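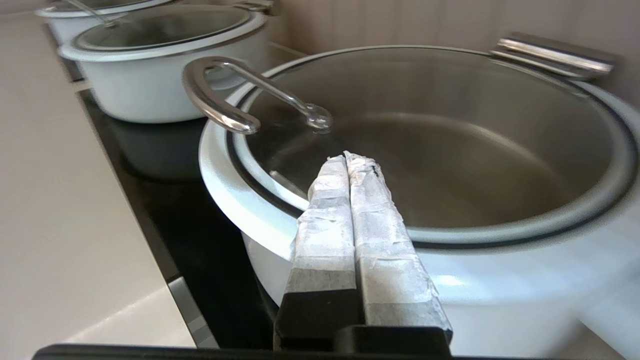
Gripper fingers at the front rim of the large pot, glass lid on. Tape on both fingers.

Kitchen cell, robot arm: check before shift
Site: Zidarent
Checked by: Perla Zepeda
Date: 17th September

1. Finger covering
Result: to correct
Comment: The white tape on the upper part of both fingers is wrinkled and uneven. There are small dark marks on the right finger, near the tip. Please change the tape on both fingers together, also when only one is bad. Old tape must not stay under the new one.

2. Lower part of fingers, without tape
Result: OK
Comment: Wipe with a damp cloth, no spray.

3. Lids
Result: OK
Comment: Glass lids are on the pots. The arm may take a lid only by the top handle, never by the glass. For this model of lid the grip force setting is 10, please do not make it higher.

4. Side handles
Result: OK, with remark
Comment: The handle of the big pot is on the side of the wall. Before the arm turns a pot, check by hand that the handle can pass.

5. Worktop beside the cooktop
Result: OK
Comment: Clear. It must stay so during the whole programme, also no cloths.

6. Cooktop
Result: not checked
Comment: The lock of the control panel is in the other form, number 326.

7. Stop button
Result: OK
Comment: Tested two times, from the door and from the table.

Open points: item 1, before the next run. I have asked Charito Dela Peña for new tape, the roll in the drawer is almost finished. Item 6 I will complete when I receive the form.

Signed: P. Zepeda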